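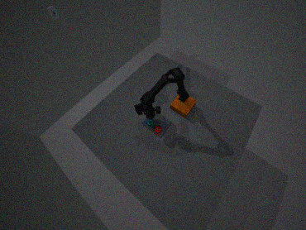
Le bras simulé au-dessus des deux pièces rondes, la turquoise et la rouge.

Bon, je vous avais promis un article sur les trajectoires et vous allez avoir une histoire de panne. Tant pis, les trajectoires attendront !

Depuis décembre je fais tourner Sketurar (mon petit simulateur maison, pour ceux qui débarquent) la nuit, sur la tour qui chauffe sous le bureau. Le principe : la pince descend, attrape la pièce turquoise, la pose ailleurs, on remet tout en place et on recommence. Le lendemain je lis le journal avec mon café. Sauf qu'un matin, vers 7 h, le journal annonçait 243 essais et un taux de réussite magnifique. Trop magnifique, même. J'étais tellement content que j'ai envoyé la courbe à Eino Hirvonen avant d'avoir regardé une seule vidéo. Grosse bêtise.

Sa réponse : « Et la force de contact, elle dit quoi ? » Elle disait n'importe quoi. Sur certains essais, la pince s'enfonçait dans le plateau de 5 millimètres, tranquillement, comme dans du beurre, et la pièce remontait coincée dans les doigts. Le script voyait une pièce en l'air, donc il cochait « réussi ». Sur un vrai bras, c'est le réducteur du poignet qui trinque, ou les doigts, ou le plateau (ou les trois, et mon budget avec).

J'ai passé deux soirées à accuser le moteur physique. J'ai réduit le pas de temps, durci les contacts, maudit les auteurs de la bibliothèque... rien. Et puis j'ai rouvert le fichier de scène. Quand j'avais épaissi le plateau, j'avais changé le maillage visuel mais pas celui des collisions. À l'écran tout était bien posé ; pour la physique, la surface était plus bas. Les pièces, elles, avaient un décalage ajouté à la main, un vieux bricolage que j'avais complètement oublié, et elles ne tombaient donc pas. Une valeur à corriger, une ligne à supprimer. Je n'étais pas fier.

Le plus embêtant, c'est l'arrêt de sécurité. J'en avais un ! Il devait couper au-delà d'un certain effort au poignet, sauf que je l'avais désactivé pour un test avec la pince Durow et jamais remis. Il est maintenant actif par défaut, et pour l'enlever il faut passer une option au nom volontairement pénible à taper.

J'ai relancé la nuit suivante avec les collisions corrigées. Résultat nettement moins glorieux : 13 arrêts d'urgence avant minuit, presque tous pendant la descente, quand un doigt vient taper la pièce rouge. Elle est vraiment très près de l'autre, il va falloir que je revoie l'angle d'approche – ou que j'écarte les deux, mais ça, c'est tricher.

Le fichier corrigé est sur le dépôt, dans la branche « arklow ». Si vous aviez récupéré l'ancienne version, jetez vos résultats, désolé...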